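Mei Crenshaw
May 20, 2019

1/ Good evening, robot laundry people! I promised a few of you a longer write-up on how we reworked the view weighting in Laler, and since I'm never going to write the proper blog post I keep promising, you get a thread. Put the kettle on, I do go on a bit.

2/ Quick refresher for the newer folks. Laler is our garment state estimator. It takes the head camera and both wrist cameras and tries to say where the useful parts of a piece of clothing are: collar, hem, cuffs, sleeve seams. Ritow is the planner that sits after it and picks a grasp.

3/ Until January we blended the three views with fixed weights. The head camera got the most say, the wrists split what was left, and that was that. It was a lazy choice and it was mine, so please don't go blaming Alistair Semple, whose name is on the commit only because he fixed my indentation.

4/ Fixed weights are fine when the shirt is lying fairly flat. They get sad very quickly when it's crumpled, and a shirt that needs folding is nearly always crumpled! A wrist camera hovering over the cloth can see stitching the head camera has no hope of resolving, and then half a second later the same wrist is looking mostly at upholstery.

5/ So the new version has each view report how much it thinks it knows, per part. A view can be very sure of the hem and shrug about the collar. We carry that shrug all the way through to Ritow now, where before we threw it away at the fusion step (I winced a little when I reread that code).

6/ The hard bit was getting a view to shrug properly. Our first try was confident about everything, including plain gray fabric with no garment on it. We ended up labeling 1,133 clips by hand with one extra tag for "this part isn't visible from here," and that tag did more for us than any change to the network.

7/ Siu, our replay viewer, earned its keep through all of it. You load an episode, scrub, and the per-part confidences sit in a strip under each camera. I added a key that jumps to the next moment where the views disagree, and I now use that key more than the space bar. Please put one in your own tools, you will love it.

8/ A word on striped trim, because three of you asked. It's a gift and a trap. Stripes are easy to find from almost any height, but a collar, a cuff and a hem can all look like the same striped band when you only have a few inches of it. Laler used to pick one and commit. Now it's allowed to say "some kind of trim" and wait for another view.

9/ Red jersey-like top, gray surface, two wrist views and then the head. The first has mostly upholstery between the fingers and the garment down in the lower right; the second has a striped neckline running across the cloth; the third has both white sleeves and the striped seams where they meet the red.

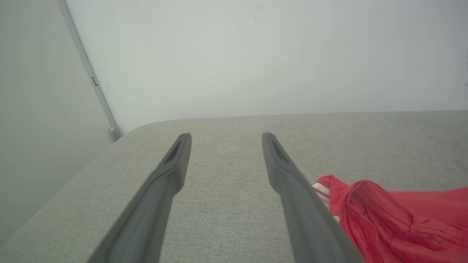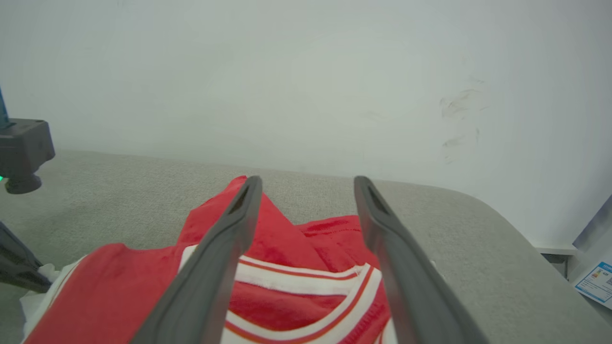
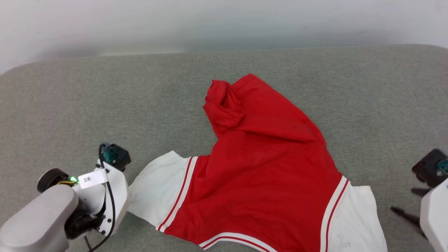 10/ For views like these, what I want out of Laler is a low collar score on the first, a high one on the second, and good sleeve scores from the head. Getting the numbers to sit that way without hand tuning is the whole reason for the rework.

11/ On timing: the estimator budget is 600 milliseconds per update on the Stolldale machine, and the new fusion fits inside it. The per-part heads cost us less than I feared. What hurt was copying images between processes - twice, for no good reason - and that's gone now too.

12/ Still open: what Ritow should do when every view shrugs. At the moment it asks for a small wrist move and tries again, up to 2 times, then hands over to the operator. Alistair would like it to choose the move that should tell it the most. I agree with him in principle and am dragging my feet, as I'm the one who'd have to write it.

13/ Also open: white sleeves near a white wall. The head view does all right when there's gray underneath, and I don't trust it yet when there isn't. If you've got a nice trick for this, my replies are open and I read everything, even the long ones. Especially the long ones.

14/ I'll tidy up the Siu disagreement key and post the patch once I've taken my rude comments out of it. Thanks for reading all this, you patient souls. Off to make dinner.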